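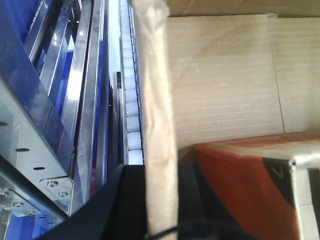

Wrist cam, tube pick at the conveyor - July, 14:20

Back on the glare problem. Segmentation keeps losing the left side of the wrapped tube wherever it runs close to the white rollers. Cream on white, not much to go on. Right side against the cardboard is fine, nice soft shadow along it and the edge fit locks on every time.

Bright end at the top is the worst of it. Rollers and rails wash out to white and the depth goes to holes there. Also one hot spot on a steel rail that the old blob filter took for an object. Twice. Moved the filter to after the mask, gone now.

Changes since this morning:

- exposure fixed at 2000 us, auto off. Auto was hunting each time the fingers came down into view and the black took over the bottom
- finger mask redrawn. Old one missed the thin cable curving under the tube, so the planner thought there was something in the way and backed off
- crop pulled in on the left, the bracket with the slots was giving us lovely strong lines and the Hough step liked them better than the tube
- centreline now from right edge plus nominal width. Ugly but it holds. Wrapping is wrinkled so width wanders along the length, taking the median

Ran the saved set through again, 61 frames. Old settings lost the tube in 38. New ones lost it in 2, both with the fingers low and the tube bent near the top. Not going to chase the bend today. Could fit two straight bits and only trust the lower one, which is the bit we grip anyway.

The orange box. Colour gate throws it out happily but the planner still needs it as an obstacle, and I had been dropping it from both. Silly. The right finger opens toward it, so opening width has to be checked against the box before the descent and not after. Split the gate into two outputs, "not target" and "not there". Names want changing, Nia will complain.

Cardboard: crease down the right side comes up as a weak line at nearly the same angle as the tube. Scores low, leaving it alone. If it ever wins we have a bigger problem.

Controller side. Descent is still position only. Tried the Backlund force limit in sim, it trips on the first bit of contact with the wrapping and then sulks until reset. Thresold is too tight, or the filter is lagging, havent looked properly. Don't run it on the arm until the reset is sorted.

Zullau branch does not build with the new camera driver. Timestamps changed type. Fixed localy, not pushed, want Nia Eynon to look at the message file first as she has the Prullier logger hanging off the same topic.

To do
- push timestamp fix once Nia has seen it
- two-part fit for bent tubes
- box check before descent, write an acutal test for it
- exposure value into the config, it's hard coded in the launch file at the moment, sorry
- ask Bammont about a polariser for the steel rails, see if they do one small enough for the wrist mount

16:45. Box check in, test passes in sim. Logs in the usual folder under glare2. Arm parked, left the vision node running overnight to watch the memory.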